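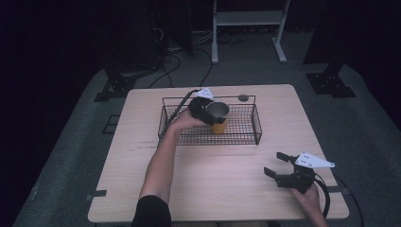
Pascual Huenchumán's view is that a cup basket should never be deeper than the cups. If you have to reach down past your wrist, he told me, you've bought the wrong basket, and you'll stop using it by the end of the month.

I had asked him what I thought was a warm-up question (what do you keep your cups in?) and we were still on it when my coffee was gone. I'd come to talk about small kitchens in general. He runs a little sorting-out service called Omero, and he'd just finished with a shared kitchen over on Fustmont Street, where 10 people had been keeping their mugs on one shelf for years. I figured we'd get to cups eventually. We started with cups and we pretty much stayed there!

"People think the cabinet is the natural home for a cup," he said. "Why? You use it five times a day. You don't keep your toothbrush behind a door, up high, behind the other toothbrushes."

I said I kind of do, and he gave me a look.

His answer is wire mesh. Low sides, square corners, black if you can get it, because black doesn't show coffee drips the way white does. He likes a basket that sits right out on the table, pushed toward the back so there's room to work in front of it. The mesh part matters more than I'd guessed. You can see the color of a cup through the side, so you know which one you're grabbing before your hand gets there. And the air gets in. He had a plastic tub before that and the bottom was always a little swampy (his word, and I've thought about it every morning since).

"I had a nice wicker one too, from my aunt. Beautiful. It smelled like an old boat after one winter."

So do the cups go in right side up or upside down? I grew up in an upside-down house and I was ready to defend it. Pascual is a right-side-up man. He says the rim is the part your mouth touches, so why would you set it on anything? For metal-rimmed cups he's even stricter, because a rim that's been knocked against wire over and over picks up tiny scratches and loses its shine. He sets them in straight down, one at a time, and he wants you to hold them low on the body and let go only when the base is flat.

"Everybody drops the last half inch," he said. "Listen to somebody put dishes away. Clink, clink, clink. That's the last half inch."

I tried it at his table with one of his own cups, and yes, I clinked. I clinked twice. He was very nice about it.

The two-handed thing came up next. When he teaches people, he wants both hands in play, one for the cup and the other one free and close by, ready to steady the basket. A wire basket is light, and when it's nearly empty it likes to skate across a smooth tabletop if you bump it. He's tried rubber feet and a damp cloth. What he uses now is a square of shelf liner from Tsao, the hardware place near him, and he buys it by the roll and cuts it with kitchen scissors that he then has to clean.

I asked what goes wrong most often, and he didn't even stop to think.

"They fill it. They get the basket, they're happy, and they put in every cup they own. Now the one at the bottom is there forever."

On Fustmont Street he made everyone pick 2 cups each and box up the rest. There was some grumbling. One person had a souvenir mug with a chipped handle and a long story attached, and that mug stayed, chip and all. He's softer than he sounds on this stuff. The boxes went into a closet with a date on them, 18 Aug 2021, and the deal was that anyone who missed a cup could go dig it out. He hasn't heard how many did.

We got onto money, since I always ask. He charges $305 for a kitchen like that, and he'll talk you out of buying most of what you think you need. The fanciest thing he's ever been asked to set up was a Zikport rack with sliding tiers, and he admits it was well made. It also took up half the counter, and the family went back to leaving their cups by the sink.

"Was it a bad rack? No. It asked too much. You had to pull something out, then lift something, then push it back. A basket asks you to lower your hand."

His own kitchen table is pale wood and pretty bare, and he keeps it that way on purpose. Anything left on it overnight gets put somewhere by breakfast. He told me he'd been planning to sand it since November and had bought the paper and everything, and the paper was sitting in a drawer with the spare shelf liner.

I've got a basket on order. Low sides, black mesh. I still haven't decided about upside down.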